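Trendelby Household Textile Reuse Project
Progress report to the Lacroix Fund
Prepared by Kimie Aoki, project manager
2020-05-19

1. Summary

The project collects worn household textiles in Trendelby and Breltow and passes them on for reuse as cleaning cloths, padding and yarn. Collection was slower than planned in April, when two drop-off points had to close. Both have since reopened. Spending remains within the approved budget and we are not asking for any change to the grant.

2. Collection

We received 507 bags from households in the period. Of these, 238 came from Breltow, where Abílio Baptista has moved the pickup to Saturday mornings. The share of bags containing shoes or wet items is still too high - the new leaflet should help, and it goes to the printer this week.

3. Sorting and grading

Grading follows the sheet agreed with Pomow, our main buyer. Cotton and cotton blends are kept apart from synthetics, and anything with zippers or heavy stitching is set aside for trimming. Small pieces are no longer baled with the large ones. Pomow accepted the last 4 deliveries without returns.

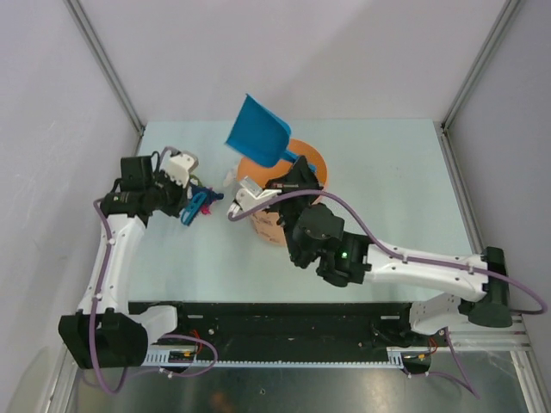 Blue tabletop, and the same color of tabletop with cloth pieces and an orange bucket.

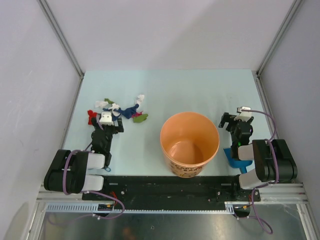
4. Staffing

Ilídio Patrício joined as sorting lead and has finished his training. Aníbal Antunes has cut his hours to three days a week and continues to handle the accounts. One driver position is open.

5. Budget

Transport came in under plan owing to the closed drop-off points. Rent and utilities are on plan. Bale wrap cost more than expected, and Afonso Paiva is getting quotes from 2 other suppliers.

6. Next period

- Send the new leaflet to all households on the Breltow route
- Fill the driver position
- Agree on a price for synthetics with Pomow - the current one runs out at the end of the summer
- Submit the full expense table with the next report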